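The table that eats everything

I have a theory that any flat surface in a house will fill up at a rate set by how big it is. Our table is very big. I bought it in March thinking I would sew on it, and I have sewn on it exactly once (a cushion cover, crooked, we don't talk about it). What it does the rest of the year is catch parcels. And water bottles. And the packing that came in the parcels, which I always swear I'll deal with after dinner.

So this week I decided to write about clearing it off, partly to shame myself into doing it more often. When most of the top is bare I remember why I wanted the thing in the first place! 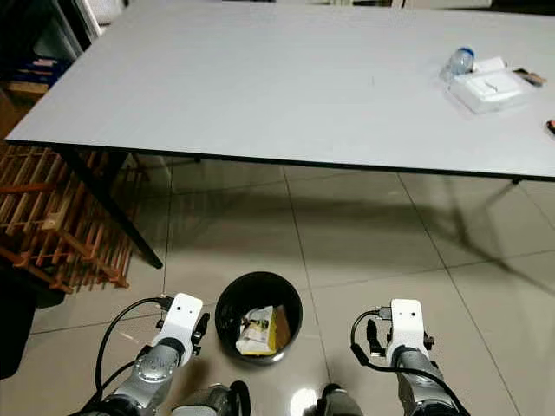
Posted by Yusri Krishnan on 7 November 2018
Filed under: Home, Small Messes

Let me back up to the parcels. I had ordered a lamp shade from Skavlow and some drawer knobs from a little shop called Trokness, and they came the same week, along with a thing from Lau that I had completely forgotten ordering. (Dish brushes. I needed them, apparently, at one in the morning.) I love opening boxes. I'm terrible at what comes next. I tear the flap, pull the tissue out in one big wad, admire the knobs, and wander off to hold them up against the drawers -- and an hour later there's tissue on the table, brown paper on the table, and one of those molded plastic trays that fits nothing in the world except what it came with.

The trays are my weakness. I look at a shallow white tray with little ridges in it and think, buttons! Earrings! Seedlings! I've kept so many of them, and do you know what's in them? Other trays.

The boxes are easier because at least they flatten. My routine now is that the label gets peeled or scribbled over first, then the box gets squashed, and only then am I allowed to go play with whatever was inside. It works maybe half the time.
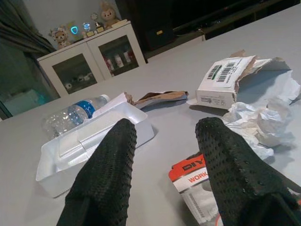
Ginel wrote to me after my last parcel post that tissue paper should never be thrown out on the day it arrives, that it ought to be smoothed flat by hand and laid between sweaters, and that anyone who balls it up is simply making work for herself at Christmas. I did try it! I smoothed three sheets, felt very virtuous, and then put my elbow through the fourth. The sweaters have three sheets. They seem content.

What has helped more than anything is moving the wastebasket. It used to live across the room, tucked behind a chair where it looked nice, and I'd have to cross the whole floor with an armful of scraps, dropping bits on the tile as I went. Now it's a small round black one and it stands right out by the table, in plain sight, where I stub my toe on it. Not pretty. I've stopped caring.
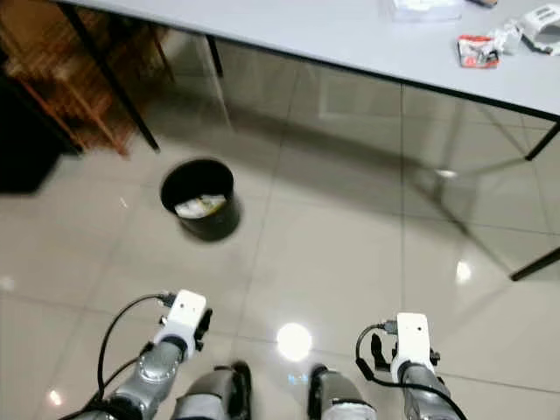
5 min read

The small basket was a bit of an accident. I'd wanted a big one with a lid, but the big one was too tall to slide anywhere and I kept setting mail on top of it. A small one fills up fast with crumpled paper, so I take it out more, so it never gets to that stage where you're pressing everything down with your foot.

Snack wrappers are a separate problem and I blame only myself. I eat while I unpack. Then the wrapper gets mixed in with the good paper and I have to pick through the whole heap, shiny stuff one way and plain paper the other, before any of it can go out.
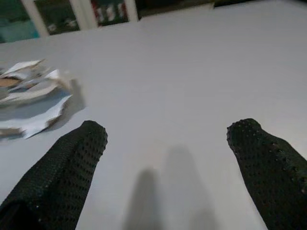

My order of attack, for next time

Bottles first, and the empties get rinsed on the same trip to the kitchen. Then anything with a sharp or ragged edge, then the paper, sorted as I go. Pens go back in the jar. The table gets a wipe with a damp cloth, and whatever I still can't decide on can sit in one single tray until Sunday.

One tray. I've already picked which one, and the rest are going in the recycling tomorrow morning before I have time to think about seedlings again.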